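10 July 2025

Trolemis, second read. Workshop notes, mostly for me + whoever picks up the back half of the edit.

Finished ch. 4 last night. Still the best thing in the manuscript. Messina walks off the ferry and doesnt call Flanside for nine pages and I believed every one of them. The slow burn works up to there. After that they kiss, fight, make up, fight again over the same letter. Cut one of the fights. Prefer the second, the kitchen one, but the first has the line about his brother so that has to move somewhere.

POV slips: Flanside knows what Messina is thinking on p. 31 and again in the garage. Flagged both.

Word count on the breakup scene is 1458. Too long by 600 at least. Most of the fat is weather.

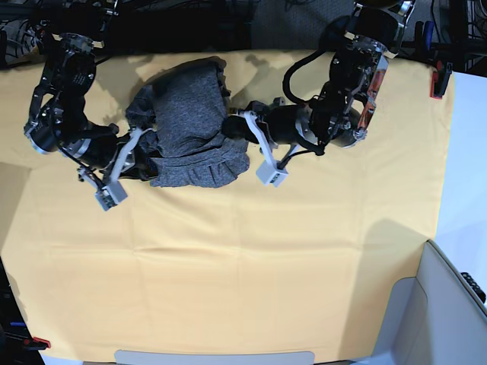
Adelmo Cattaneo's reader report came in, he disagrees w/ me on the prologue. He wants it kept. Says romance readers like to know there was a hurt before they meet the guy who has it. My view: we get the same hurt in ch. 2, told better, in dialog. Will try the file without it and send to him cold, see if he misses it.

Series question. Stestedach (book one) readers will expect the sister to turn up. She gets 3 mentions and no scene. Either give her the wedding or take her out of the blurb. Ask author, dont decide for her.

Heat level - fine. Second bedroom scene is doing plot work, leave alone. First one reads like it was written in February and never opened again, the dialog tags are all "breathed".

Ending: too quick. He sells the boat in one paragraph?? We spent half a book on that boat.

To do
- move brother line
- mark up the weather
- no-prologue version to Adelmo
- email re sister
- check the timline, Messina's leave seems to last longer than his job would allow
- blurb, again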